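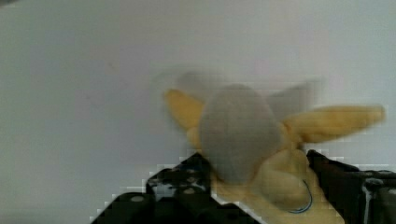 September, Zatemholm bench, 16:40. Third go at the Mabula dye lot, and I still don't buy the fade numbers. Hanach's sheet says the yellow holds through 18 washes with no visible shift. Ours had gone toward straw by wash 9, on two swatches out of three, and the third was the one Naomi had pinned nearest the drum door, so I trust it least. For judging by eye I want the yellow sitting next to a neutral, the way the yellow limb on the plush toy comes straight off the gray middle. Swatches viewed alone on white flatter everything.

Gray lot: fine so far. Suspiciously fine. Rerun before anyone puts it in a report.

Josphat Nzioka thinks it's the water at Parkau (hardness, more than 69 on the strip, whatever a strip is worth). Maybe. But the gray went through the same water. He says different dye class. I say show me.

Meter drift again, lamp hours now at 3,088. Zeroed twice, got two different zeros. Any delta under 1 from this afternoon should be ignored, including the ones I liked.

To do:
new lamp, or borrow the Parkau meter
Naomi Odera to cut fresh yellow from the middle of the roll, not the selvage
ask Hanach what detergent they used, since the sheet only says "standard"
one run in distilled, to settle Josphat's water

Left swatches 4 to 6 on the rack. Don't iron them.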